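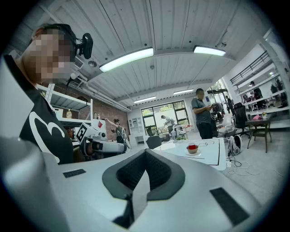 Nima in a black T-shirt and headset.

So I finally got myself to the open day at the Śliwiński button factory, after three years of saying I would and then forgetting until the weekend after. It was a Thursday, which is a weird day for an open day, but it meant the line was short and I got into the 10:30 tour without booking.

If you've never been to Kindari, the factory is the long brick building behind the bus station. The entrance is around the side (I walked past it, obviously). You pay two dollars, you get a paper wristband and a button on a safety pin, and then you wait in a hallway that smells like hot dust and floor polish until your guide shows up. Ours was Felicja Jakubowski. She has worked there her whole adult life, talks very fast and walks even faster, and I liked her right away.

We started in the blank room, where they punch little discs out of sheets of corozo and shell. Corozo is a palm nut! I had no idea. It comes in as a thing like a small egg, it gets sliced, and the slices are dried for weeks before anybody makes a button out of them. Felicja passed one around and it felt like a piece of ivory. The shell side is noisier and wetter, with water running over everything to keep the dust down, and a man next to me got his shoes soaked standing in the wrong place.

Then came turning and drilling, my favorite. The old machine by the window is a Pisteck, painted dark green, and it turns out 3,000 buttons an hour when it's in the mood. Muammer Işık runs it and let us look right into the hopper. He showed us how the four-hole ones get drilled all in one go, and also his jar of bad ones, with three holes or holes running into each other. I asked if I could buy the jar. I could not.

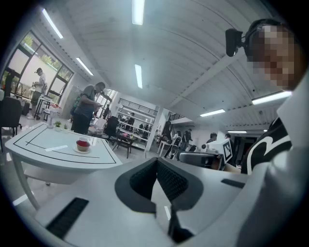
Nima again, close up, with the camera on the headband.

Dyeing was closed for the morning, so we only got to peer through the glass at the vats. A bit of a letdown if you came for color like I did, although the sample room more than made up for it. It has 1,867 drawers. Every one has a button sewn on the front where a label would be, and they go right up to the ceiling with a ladder on a rail. You're allowed to open anything below shoulder height. I found glass flowers, tiny leather footballs, and a drawer of coat buttons so big they looked like coasters. Felicja's favorite is number 982, a plain gray one with a dished middle, and she gave us a long, passionate talk about why a dished middle is easier on the thread. I've been checking all my shirts ever since.

The tour is supposed to last an hour and ours went closer to two. The last stop is the carding table, where they sew the finished buttons onto cards, and you get to try it. Mine was crooked. Eldana Abdella, who teaches the sewing class there on weekends, undid it and did it again in maybe ten seconds.

The shop is small and takes cash only, so bring some. The mixed bags are the best deal, but go through them first, as a couple of mine were nearly all beige. Parking is free behind the building until noon.

Lunch was at Ceka, across the street, where I had a bowl of barley soup and a slice of plum cake and tipped my whole bag of buttons out on the table to sort them. The next open day is in December, and Felicja says the dye room will be running for that one. I've already asked for the day off.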